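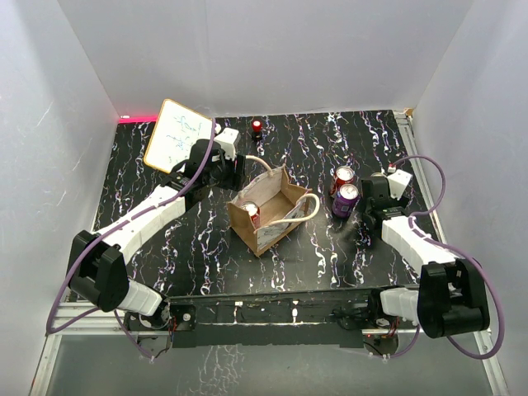 Potato breeders at Gamell say they have grown disease-resistant plants from a cross that cannot be made with pollen, and they expect to plant the first field plots in May.

The work was done at the company's tissue culture station in Darkilside and joins a cultivated potato called Varela with a wild relative that rarely sets seed when crossed with farm varieties. The cross was rescued in the lab by removing the embryos from the developing seeds before they died and growing them on a nutrient gel. The method is known as embryo rescue and has been used in plant breeding for decades, though it is slow and many of the embryos are lost along the way.

Gamell started with 107 embryos. Of those, 93 died, failed to divide or grew into a mass of callus that never made a shoot. The other 14 became plantlets with roots and leaves. When the plantlets were large enough to test, 9 of them carried the resistance the breeders wanted. The wild parent is able to stop late blight from spreading through its leaves, and Varela is not.

"We had two seasons of nothing before this one," said Marisol Ochoa, who leads the tissue culture group. "The pollen would germinate, the tube would grow, we would see a fruit start to swell, and then the seed inside would collapse. You open the fruit and there are flat brown specks."

The trouble in crosses of this kind is usually the endosperm, the tissue that feeds the embryo inside the seed. In potatoes the endosperm develops properly only when the contributions from the two parents are in the right balance. If they are not, the endosperm breaks down and the embryo starves, even when the embryo itself is healthy. Taking it out early and putting it on a medium with sugar, mineral salts and vitamins replaces the food supply it would have lost.

Timing turned out to be the hardest part. Embryos removed too early were tiny balls of cells that could not organize themselves into a shoot and a root. Those removed too late were already dying. The group settled on a window of a few days and kept to it, which meant that fruits ready in the evening were opened in the evening.

The fruits are surface sterilized, rinsed in sterile water and cut open under a laminar flow hood. The seeds are opened beneath a dissecting microscope with a fine needle, and the embryo is lifted out and moved to the gel. Any bacteria or fungus carried over will outgrow the embryo within days, and several were lost to contamination before the group changed its rinse.

The youngest embryos went first onto a medium with a high level of sucrose, which keeps them from germinating before they have finished developing. Later they were moved to a weaker mix with a small amount of gibberellic acid to encourage them to elongate. They were held in the dark at first and then brought into low light once the first green showed.

Ochoa said the second transfer caused more losses than the first. Some embryos that had looked strong turned glassy and swollen, a condition called hyperhydricity, and did not recover. Lowering the humidity inside the culture vessels helped with the later batches.

The surviving plantlets were multiplied by cutting each stem into sections with a single leaf and bud and setting the sections on fresh medium. Each section grows into a new plant with the same genetic makeup. That gave the group enough copies to run tests without putting the only example of any line at risk.

To check that the plants were true hybrids, the lab compared DNA markers from each plantlet with those of both parents. A potato flower can pollinate itself if the anthers are not removed in time, and a plant that comes from selfing may look promising and be worth nothing to the project. All 14 carried markers from both sides.

Chromosome counts came next. The cultivated potato normally has four sets of chromosomes, while the wild parent used here has two. A direct cross between them tends to give plants with three sets, and those are usually sterile. Gamell had doubled the chromosomes of the wild parent beforehand, using colchicine on shoot tips, so that both parents would bring the same number. The hybrids had four sets, as planned, and those that have flowered so far have shed stainable pollen. Whether that pollen can set good seed has not been tested.

Resistance was measured on leaves taken from the plantlets after they had been moved to pots. The detached leaves were laid on damp paper, a drop of spore suspension was placed on each one, and the spread of the lesion was recorded over the following week. Leaves from Varela were covered by the end of the test. Leaves from the nine resistant lines had small dark flecks at the point where the drop had been placed and no growth beyond it.

Those flecks are a sign of what plant pathologists call the hypersensitive response, in which cells at the site of infection die quickly and leave the pathogen without living tissue to feed on. The response depends on the plant recognizing a particular protein made by the pathogen. If the pathogen changes that protein, the resistance can fail, and this has happened to a number of single resistance genes in potatoes over the past century.

Faustino Pacheco, a breeder at Gamell who will run the field plots, said a leaf test is only a first filter.

"A leaf in a dish has one strain on it and no weather," he said. "In the field you get whatever arrives on the wind, and you get it for months. I would like to see two full seasons before anyone uses the word resistant on a bag."

Pacheco also said growers should not expect a new variety soon. Half of the genetic material in the hybrids comes from a plant that makes tubers the size of a marble, on long underground stems, and only when the days are short. The tubers are bitter. They contain high levels of glycoalkaloids, natural compounds that are harmful to people in large enough amounts, and no line will move forward until those levels have been brought down to within the accepted limit for table potatoes.

The way to do that is backcrossing. The hybrids will be crossed to cultivated potatoes again and again, keeping only the offspring that still have the resistance, until most of the wild material has been left behind. Pacheco does not plan to use Varela as the parent every time – potatoes lose vigor when they are bred too closely – and will bring in other cultivated lines as the program goes on.

DNA markers linked to the resistance should shorten each round. Seedlings can be tested when they have only a few leaves, and those without the marker can be thrown out before they take up space in the greenhouse. The lab has one marker that works well and is looking for a second on the other side of the gene, so that stretches of unwanted wild DNA can be spotted and removed.

Part of the culture work was done on a growth medium called Flenico, which the Darkilside station mixes for its own use. Gamell has no plans to sell it. Ochoa said it differs from the standard potato medium mainly in its nitrogen source, with less ammonium and more in the form of amino acids. Embryos on Flenico survived the first transfer more often than those on the standard mix, but the numbers were small and the two batches were not started on the same day, so she is not ready to call it an improvement.

A repeat with both media side by side is planned for the next flowering period. The station will also try ovule culture, in which the whole young ovule is placed on the gel and the embryo is left inside for the first stage. It is quicker to do and causes less damage from the needle. The drawback is that the failing endosperm stays with the embryo for longer.

The hybrids are not transgenic. No isolated gene was inserted, and all of the wild DNA entered through pollination. Rules on how such plants are classed differ from country to country, and Gamell said it would follow the ordinary variety registration process where that applies.

For the May planting, the nine resistant lines will be set out as potted plants instead of seed tubers, as there are not enough tubers of any line to fill a plot. Rows of Varela will be planted between them, unsprayed, to give the disease a chance to build up and spread. Plants will be scored for leaf damage through the summer and the tubers dug and weighed after the vines die back.

The five rescued plants that did not show resistance will be kept in culture. Two of them have unusually strong root systems, and Pacheco has asked for cuttings to see how they hold up with less water.

Duplicate cultures of all 14 lines are being stored at low temperature at Darkilside, where slow growth means they need fresh medium far less often than plants kept in the main culture room. Gamell said requests from other breeding programs for plant material will be considered after the first season's field scores are in.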